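Replacing a Bag I Carried for Years

6 March 2023

I gave up on my old work bag last September and only replaced it last month. In between I carried my things in a canvas tote from the Perkgate library sale, and it had no pockets and no closure. My keys sank to the bottom every time. On the train I held it shut with my elbow.

The old bag was a Taltiron, bought new, and I used it nearly every day. The lining went first, in the corner where I kept pens. Then the strap began to crack where it went through the ring. I took it to the repair counter on Pringle Street and they said the strap could be replaced but the zipper was on its way out too, and the two jobs together came to more than I had paid for the bag. I took it home and put it on the closet shelf. It is still there.

I don't enjoy shopping for bags, so I started by emptying the tote onto the kitchen table to see what I really carried. There was a wallet, keys, phone, charger, a glasses case, a paperback, a folding umbrella, hand cream, two pens that worked and several that didn't, and a stack of receipts going back to the fall. I threw out the receipts and the dead pens. The charger went to live at work. The paperback stayed, because my train ride is 28 minutes each way and it's the only reading I get done during the week.

That gave me a size to look for. I measured the paperback and the glasses case side by side and wrote the width on a card – 19 centimeters at the least, and a little more would be better. I put the card in my wallet and took it into stores with me.

I had also written down a few things I wanted:

A zipper across the top, all the way.
One inside pocket deep enough for a phone.
A strap that could be replaced without taking the bag apart.
Nothing that needed special cleaner.

I did look online first. One site had 787 results for "medium shoulder bag," and after a few pages I couldn't tell them apart. The measurements were no help either. Some sellers measure the base, some measure the top edge, and a few seem to include the handles. I ordered one anyway, a Dristus in dark green, and when it came the paperback wouldn't go in without bending the cover. Sending it back took longer than choosing it had.

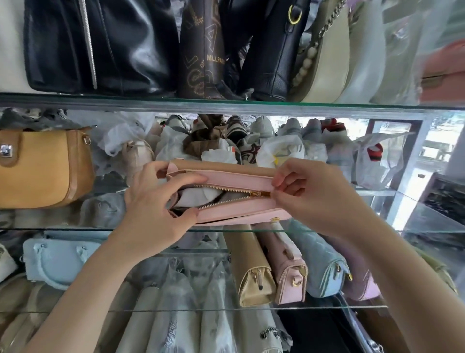 So after that I only looked in person. I would take the umbrella and the book out of the tote and ask if I could try them in whatever bag I was looking at. Most clerks were fine with this. Bags on display are full of tissue paper, and you can't judge the inside until it comes out. A bag that stands up nicely on a shelf can fold in on itself once it has only a wallet in it.

I also learned to check the zipper several times, and with one hand. I open my bag one-handed on the platform while I hold a coffee in the other, and a zipper that only runs smoothly when you hold the far end is going to annoy me twice a day. I turned down two bags I otherwise liked for that.

Color took me longer than it should have. I've had black bags since college and I can never find anything in them, because the linings are black too. I wanted a light lining more than I cared about the outside. In the end I bought a plain brown one with a tan lining from a small shop across from the Perkgate bus station. It's a bit wider than the number on my card. The strap clips on at both ends, so when it wears out I can buy another strap and keep the bag. I paid 17 dollars less than the Dristus would have cost me.

After a few weeks of use I have two complaints. The inside pocket is on the wrong side for me, so I carry the bag turned around with the label against my coat. And the bottom has no feet, so it can't go on the floor of the train when the weather is bad – it sits on my lap under the book.

The tote has gone back to carrying library books. I'm going to ask on Pringle Street whether they would take the old Taltiron for parts, since the ring and the buckle are still good. If they don't want it I'll cut the hardware off and keep it in the sewing box.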